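Memorial Table at Home: Setup Notes

Keep printed obituaries and service programs out of direct sun. Newsprint yellows within weeks on a windowsill. Scan each clipping before handling it further; 900 dpi is more than enough for newsprint, and 30 minutes covers most family folders.

For display, use a copy and store the original flat in an acid-free sleeve. Trim the copy with a straightedge, leaving a small margin so the frame lip does not cover text. Remove tape residue from the glass with rubbing alcohol on a cloth — never spray it directly on the frame.

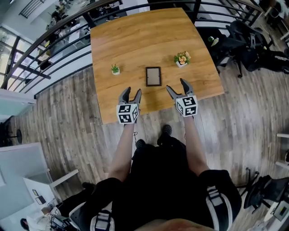
Empty picture frame between two small potted arrangements.

Dust artificial flowers with a soft brush or a hair dryer on the cool setting. Set live plants on saucers and water them at the sink.

Candles: use a heavy holder and allow 25 inches of clearance from paper and petals. Battery candles are the better choice for overnight.

Sympathy cards can be sorted by household, with the return address copied to the back of each card before envelopes are discarded. A shoebox with dividers works. Label the lid with the name and year.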